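Kitchen Basics, Spring Session
Handout for Week 4: The Red Onion, from Whole to Wedges

Welcome back, everyone. I promised last week that we would finally get to onions, and I have been looking forward to it more than is probably sensible for a grown adult. Bring an apron, tie back long hair, and please read this through once before class so we can spend our time at the boards.

We will work with red onions all evening. They are a bit sweeter than yellow ones, they look lovely raw in a salad, and (this is the real reason) the purple edges make it easy to see the layers. When you are learning how an onion is built, it helps a great deal to have every ring outlined for you in color.

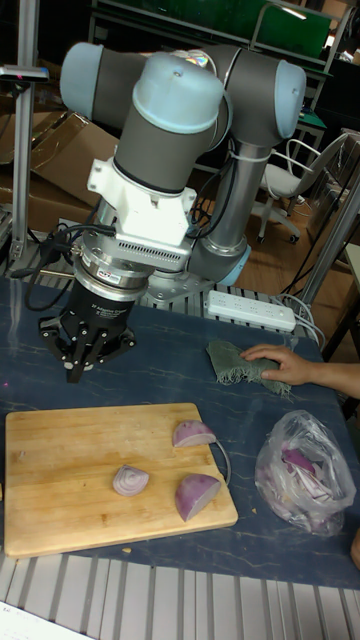 Course notes by the instructor, Wurngate Evening Kitchen
Posted March 24, 2020

Part 1. Getting the table ready

Before anybody picks up a knife, set out your space. You need a board, a knife, a cloth, and a bag for the peels. Onion skin gets everywhere if you let it. It is dry and papery, it sticks to sleeves, and I once found a piece in my coat pocket in September that could only have come from a class the spring before.

A clear bag is my favorite for scraps, and it should sit close to the board, on the side of the hand that isn't cutting. Then you can peel and drop without reaching across the blade. Leave the top open and gather it loosely.

Put the board flat on the table and give it a push. If it slides, lay a damp cloth under it and try again. I know some of you have boards at home with a warp in them that rock like an old chair (mine did for years), and a folded cloth under the low corner will get you by until you replace it. Wooden boards are what we use in the Wurngate kitchen. I like the sound they make, and they are kind to the edge of the knife. Wash them by hand, dry them standing up, and never leave them in the sink overnight.

Keep a second cloth off to the side for your hands. Onion juice makes everything slippery, the handle most of all, and a wipe every few minutes saves a lot of grief.

Part 2. Peeling and the first cuts

Start with a whole onion on its side. Find the two ends. The one with the little dry beard is the root end, and the pointed one is the stem end. Slice off the stem end, just enough to show the rings, then stand the onion on that flat face. It will sit still for you now, and a still onion is a safe onion.

Cut straight down through the root so you have two halves, each with its own bit of root holding the layers together. Now peel. If the skin won't come away cleanly, take the first fleshy layer along with it. People feel guilty about this, and I would like you to stop! A leathery outer layer will never soften nicely in the pan, and it can go in the freezer for stock if throwing it out bothers you.

For wedges, lay a half with its cut face down. The curved side is now on top and the flat side is on the board, so nothing rolls. Aim the knife toward the center and cut from the root end to the stem end, the way you would cut a melon. A small half gives you three wedges, a big one gives you four. If you trim the root off first, the wedges fall into separate petals, and sometimes that's just what you want, say for a stir-fry. For roasting, keep the root on until the very end. 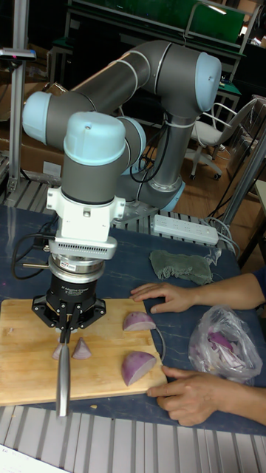
Large pieces of purple onion on the board, with the knife at its front edge.

Look at how different the same onion can be depending on which side faces you. From the skin side it is glossy and round and slides about. From the cut side it is pale, flat and well behaved. When you are unsure what to do next, turn the piece until the flat side is down, and most of the time the next cut will suggest itself.

A word on rings, too. If you want full slices for burgers or pickling, don't halve the onion at all. Cut across it, with the root at one side and the stem at the other, and take your time, as a round onion does want to roll. Shaving a thin piece off one side to make a little foot helps a lot. We will each cut one slice in class so you can see the circles inside it, and then we'll go back to halves for the rest of the evening.

Part 3. Holding the knife and holding the food

The knives in our drawer have metal handles. They are heavier at the back than some of you are used to, so spend a minute just holding yours before you start. Pinch the blade lightly between thumb and first finger where it meets the handle, and let your other fingers wrap around the rest. If your knuckles are turning white you are holding too hard.

Your other hand has two jobs, and it can only do one of them at a time. The first is holding the onion, with your fingertips tucked under and your knuckles forward. The second is holding the board. When a piece is sitting flat and the cut is a simple press straight down, it is perfectly fine to let go of the food and steady the wood. Keep your fingers low and flat, and well away from the line the knife will travel.

Then the cut itself. Beginners tend to chop, lifting the knife high and dropping it. With an onion you want a long, easy push. Let the tip go down first, slide forward, and finish with the heel of the blade on the board. You should hear a soft crunch and then a quiet knock of wood. If the layers are skidding apart under the blade, the knife is dull, and you should bring it to me. I'd much rather sharpen eight knives than hunt for one bandage.

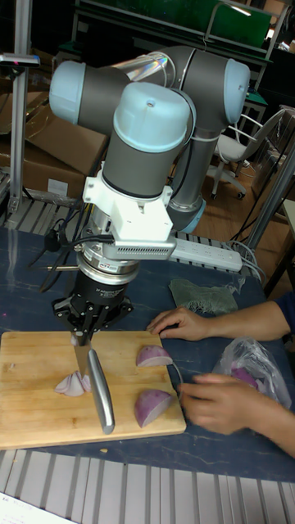
Part 4. Petals, slivers and keeping the piles apart

Once a wedge is cut it will often open by itself into thin, curved layers, pale on the inside with a blush along the edge. Those are petals. You can leave them as they are, or stack two or three together and slice them lengthwise into slivers.

Try to keep your cut pieces on one side of the board and the uncut ones on the other. Everyone nods when I say this, and then ten minutes later all the boards look like a yard sale. It matters because you need an open patch of wood in the middle to cut on. Cutting on top of other onion is how pieces go flying, and how wedges come out in five different sizes.

Even sizes really do make a difference once there is heat involved. A thin petal on a hot tray will be brown and crisp at the edges while the thick chunk next to it is still raw in the middle. For the Rollutano, the baked onion and bean dish we are making at the end of class, I would like your wedges as wide as your thumb at the fattest part. Thumbs vary, and so will the dish, and it has never come out badly yet.

For a raw salad, go much thinner and soak the slivers in cold water while you get everything else ready. It takes the sting off. Drain them well, pat them dry in a clean cloth, and add a little salt and vinegar.

Part 5. About the crying

Somebody always asks, so let's have it out. Cutting an onion breaks open its cells, and what escapes drifts up and bothers your eyes. A sharp knife helps, as it crushes less. A cold onion helps too, so put yours in the refrigerator while you get your things out. Keep the root end on for as long as you can, and lean back a little — most of us hunch right over the board without noticing.

As for bread in the mouth, a burning candle, swimming goggles and all the rest of it, I have tried them with great hope. The goggles worked, but I couldn't see the onion. If your eyes do start to run, put the knife down, step back from the table and wait. Please don't rub them with the hand that has been holding the onion. You will do it once, and I will be very sympathetic.

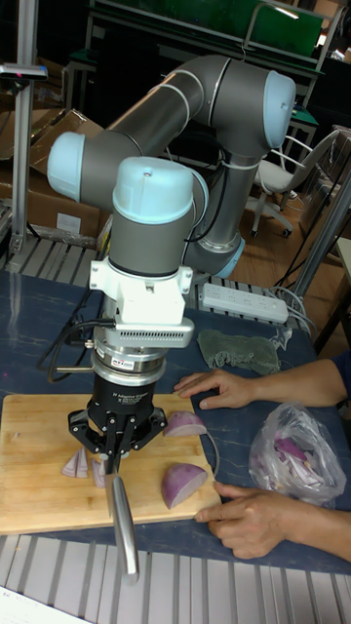 If you are working next to someone, the same patience goes for them. Two people at one board can be a pleasure, with one cutting and one clearing, but you have to talk. Say "cutting" before the blade goes down and "clear" when it has stopped, and let the person who is clearing wait for the word before reaching in. It feels silly for the first few minutes and then it turns into a rhythm. Cut pieces can go straight into a clean bag set beside the board, well away from the bag of peels. I do ask that you put them on opposite sides, or at the very least look twice before tipping one into the pan. There was an evening when the stock got the wedges and the Rollutano nearly got the skins.

Part 6. The Rollutano, in short

The full recipe is on the back table, but these are the bones of it for anyone who likes to read ahead.

Heat the oven to a steady, medium-high heat. Toss 40 wedges (that is the class batch; at home, cut what fits your tray in one layer) with olive oil, salt and a spoonful of vinegar. Spread them with a cut side down and roast until the edges darken and the middles give when you press them with a spoon. Stir in 200 grams of cooked white beans for every tray, with plenty of black pepper, and put it back just long enough to warm the beans through. Scatter something green over the top. Parsley is good, and so is the top of a bunch of celery that you might have thrown away.

It keeps three days in the refrigerator and is even better cold on toast, standing up, late at night.

Cleaning up

Wipe the table toward you, into your hand, and check the edges of the board for crumbs and bits of skin. Tie off the scrap bag before you carry it anywhere. Wash your knife yourself and dry it right away, and never leave one under the suds for the next person to find. For the smell on your fingers, rub them with salt and a little lemon, then rinse in cold water.

For next week

Please cut one red onion at home, any way you like, and cook it or eat it raw. Notice which cut felt awkward and come and tell me about it. We will be moving on to carrots, which are harder and a good deal less emotional, and you will need a peeler as well as your apron. If yours is rusty, there are spares in the drawer under the window.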